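Prindby's dish soap refill van is back, and it's coming twice a week

Good news for anyone with a row of empty bottles under the kitchen sink: the Prindby refill van has been given another full season, and this time it will run on two days instead of one! The first stop is Monday at 4 p.m. in the lot behind the Shahbazi grocery on the east side of town, the same place it parked last spring.

The van carries dish soap, hand soap, laundry liquid and white vinegar, all sold by weight. You bring any clean container you like (jam jars, old shampoo bottles, a milk jug if that's what you have), it gets weighed empty, you fill it from the tap and pay for what went in. There is no minimum, and plenty of people last year came for a single cup of laundry liquid just to see whether they liked it. A lot of them came back the week after with bigger jugs.

Last year's numbers were a happy surprise. The van had been stocked for 800 refills over the whole trial and passed that mark before the trial was half over. By the last stop it had logged 3,234, and the line on the closing afternoon went all the way past the bike racks. The busiest single day was a rainy one, with 213 refills between opening and dusk, and the vinegar ran out twice.

Dish soap was the clear favorite, making up more than half of everything sold. The unscented kind did so well that it now gets the biggest tank in the van, and a lemon one has been added next to it after many, many requests on the comment cards.

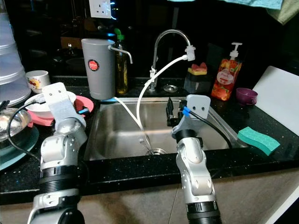 Page last changed: Monday, 9:42 a.m.

The second weekly stop is new, and it should please everyone on the Nikivell side of the river who has been asking for one since the trial began. The van will park by the ball field on Thursdays from 3 p.m. until 7 p.m., late enough to catch people on their way home from work. Parking is free on the gravel strip, and the 2 bus stops right across the road.

A few small things have changed. The taps have been moved lower so that children and people using wheelchairs can reach them, and the scale now faces the customer. Cards are accepted this year as well as cash. Glass is still fine to bring, but please rinse out your bottles at home, as there is no running water on board.

Prices stay where they were for soap and vinegar. Laundry liquid goes up by a few cents a pound. Anyone who still has a punch card from last year can keep using it, and the tenth refill is still free up to one quart.

The season runs through October, weather permitting. If a stop is called off, a notice will go up by noon on the Sistinent neighborhood board and on the door of the grocery. Comment cards are back too, so if you have a soap in mind that the van should be carrying, write it down and drop it in the box by the steps!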